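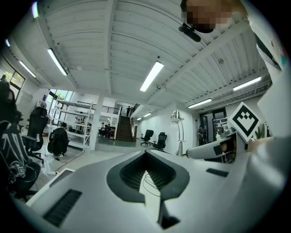
Wenn der Würfel schief sitzt
Notizen zum Vortrag, Anwendertreffen Sumthorpe, Freitag nach der Kaffeepause

Folie 1, Titel
Kurz warten, bis alle ihren Kuchen abgestellt haben. Begrüßung. Ich komme aus Cestham, vom Projekt Tamiru, und rede heute über eine Tastatur, die vom Tisch geflogen ist. Das Organisationsteam hatte sich etwas über Skalierung gewünscht. Man kann den Titel so lesen.

Folie 2, Was wir tun
Schnell machen, die meisten hier kennen das. Leute nehmen zwei Handgreifer und erledigen Schreibtischkram: tippen, Maus bewegen, Dinge von links nach rechts räumen. Die Posen kommen über die Marker. Daraus lernt später der Arm in der Zelle in Kulerside. Der Arm ist schneller als wir, stärker als wir und hat zu dem Zeitpunkt noch nie eine Maus in der Hand gehabt. Diese Kombination bitte im Kopf behalten.

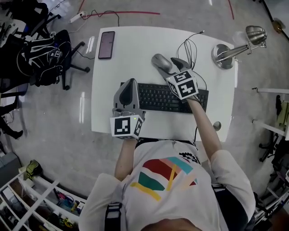

Schreibtischaufgabe mit zwei Handgreifern, auf jedem ein Markerwürfel. Rechts geht es zur Maus.

Folie 4, Der Vorfall
Langsam erzählen. Vormittags, Abnahmelauf, Aufgabe »Maus nach rechts schieben«. Die einfachste Aufgabe im Katalog, wir hatten sie extra für den Besuch ausgesucht. Der Arm fährt an, sieht gut aus, alle nicken. Kurz vor der Maus dreht er das Handgelenk um ein Viertel, fährt seitlich weiter, nimmt die Tastatur mit und drückt dann mit viel Überzeugung gegen die Tischlampe.
Verletzt wurde niemand. Den Satz laut und deutlich sagen, sonst wartet der Saal die nächsten zehn Minuten darauf.
Video NICHT zeigen. Der Ton ist nicht vortragstauglich, und die Stimme bin ich.

Folie 5, Der rote Knopf
Zwischen Knopfdruck und Stillstand lagen 569 Millisekunden. Klingt nach wenig. Für eine Tastatur ist es ein ganzer Lebensabend.
Unangenehmer Teil: Der Knopf saß auf der falschen Seite der Zelle. Wer ihn drücken wollte, musste am Arm vorbeigreifen, also genau dort, wo man gerade nicht sein möchte. Das stand so im Aufstellplan, der Plan war freigegeben, und unter der Freigabe steht mein Kürzel. Pause aushalten.

Folie 6, Die Suche
Wir haben zuerst die Steuerung verdächtigt. Dann das Netz. Dann das Modell, weil man das immer darf. Dann einen Vormittag lang das Licht. Der Ordner mit den Protokollen aus dieser Zeit heißt »final_2_wirklich«.
Gefunden haben wir es am Ende in den Aufnahmen. Der Würfel auf dem rechten Greifer war zum Putzen abgenommen und um eine Vierteldrehung versetzt wieder aufgesteckt worden. Passt mechanisch tadellos. Es gibt vier Möglichkeiten, ihn aufzustecken, und drei davon sind falsch.
Die Auswertung sah gültige Marker, saubere Bahnen, kaum Rauschen. Nach jeder Kennzahl, die wir hatten, waren das hervorragende Daten. Eine Kennzahl für »Handgelenk sitzt am Menschen verkehrt herum« hatten wir nicht.

Folie 7, Zahlen
372 Aufnahmen in dem Paket. 25 davon mit verdrehtem Würfel. Davon 8 mit der Mausaufgabe, und das waren zufällig fast alle, die wir von der Mausaufgabe überhaupt hatten.
Falls die Frage kommt, warum das Training so etwas nicht mittelt: Es hat gemittelt. Beim Tippen hat es wunderbar gemittelt, da war von der Drehung nichts zu merken. Bei der Maus gab es nichts zum Gegenhalten.

Folie 8, Was wir geändert haben
Der Würfel hat jetzt einen Stift und die Aufnahme eine Kerbe. Materialkosten lächerlich, wir haben trotzdem zwei Sitzungen darüber gehabt.
Vor jeder Aufnahme kommt eine feste Startpose: beide Greifer flach auf den Tisch, Finger nach vorn, kurz stillhalten. Passt die Orientierung nicht, bricht die Aufnahme ab. In der ersten Woche brach sie ständig ab. Wir hatten die Toleranz in Radiant eingetragen und in Grad gedacht.
Der Not-Halt ist umgesetzt, ein zweiter hängt an der Tür. Der erste Lauf mit einem neuen Modell geht nur noch mit reduzierter Geschwindigkeit und leerem Tisch. Besuch steht hinter der Linie, auch wenn er den Termin bezahlt hat.
Und die Mausaufgabe wurde neu aufgenommen, vollständig. Die Begeisterung im Team war überschaubar.

Folie 9, Was offen ist
Verrutschen während der Aufnahme erkennen wir weiterhin schlecht. Die Startpose prüft den Anfang, danach glauben wir dem Würfel. Eine Endpose wäre naheliegend. Sie steht seit März auf der Liste, direkt unter »Liste aufräumen«.
Offen ist auch, was mit älteren Paketen passiert. Wir prüfen sie nach und nach von Hand, vorher kommt keines davon mehr auf den Arm. Wer in Sumthorpe noch mit der Kopie aus dem Winter arbeitet: bitte nach dem Vortrag zu mir kommen, möglichst vor dem nächsten Testlauf.

Folie 10, Fragen
Mikro abwarten. Voraussichtlich kommt: »Hätte man das nicht in der Simulation gesehen?« Antwort: In der Simulation lief es einwandfrei, dort stand keine Tastatur auf dem Tisch.
Bei Fragen zur Haftung freundlich auf die Pause verweisen.
Falls Zeit übrig ist, die Tastatur hochhalten. Sie liegt in meiner Tasche, die Leertaste extra im Seitenfach.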